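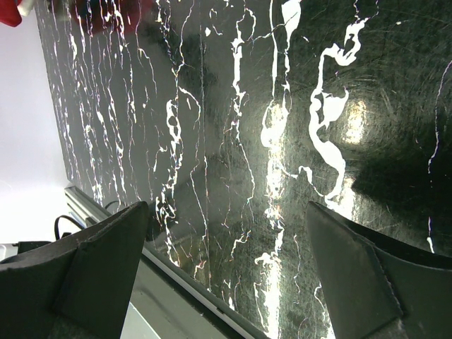

My supervisor reckoned you could not write a whole project about a record contract without hearing the band's side first, and could I please stop calling it "the divorce" in my drafts. Fair enough! So I went and did the listening as well as the reading, and this is how it went.

The project was on what happens to a small act when it leaves its label. I picked Farkine, a four-piece from Rivham, mainly because I already owned both albums (the module guide says choose something you can live with for a term, and I could). They signed to Melnychuk Records straight out of college and left after the second album, with a long row over who got to keep the masters.

I started in September by going through every interview I could find, 66 of them once I'd thrown out the ones that were just the press release with a new headline. I made a spreadsheet, which was a mess for the first fortnight as I kept changing my mind about the columns. In the end I stuck with date, who was talking, and whether they mentioned money. Money came up far more after the split than before it. Before, it was all guitars and what they'd had for tea on tour.

Then I emailed the label and the band. The label sent a polite paragraph saying the matter was settled. The band said yes to a call, and we talked for so long that my phone died and I had to ring back from the kitchen. The bit I found most useful was about the advance. They'd thought of it as wages, and it was really a loan against sales, so six years on they still hadn't seen a royalty. I had to rewrite my second chapter after that, but it's a much better chapter now.

I also went to their comeback gig at the Wambridge Assembly Rooms. It holds 400 and it was packed, and they played nine new songs before touching anything old, which was brave! I've put my notes on the set list in the appendix, along with the call transcript.

What I'd do differently: get the call done earlier, and ask to see an actual contract. I only had the band's memory of the clauses, and my marker at the halfway stage pointed out (quite rightly) that two of the members remembered the option period differently. I've flagged that in chapter three and left both versions in.

Handed in 3 December 2022, Music Business, second year.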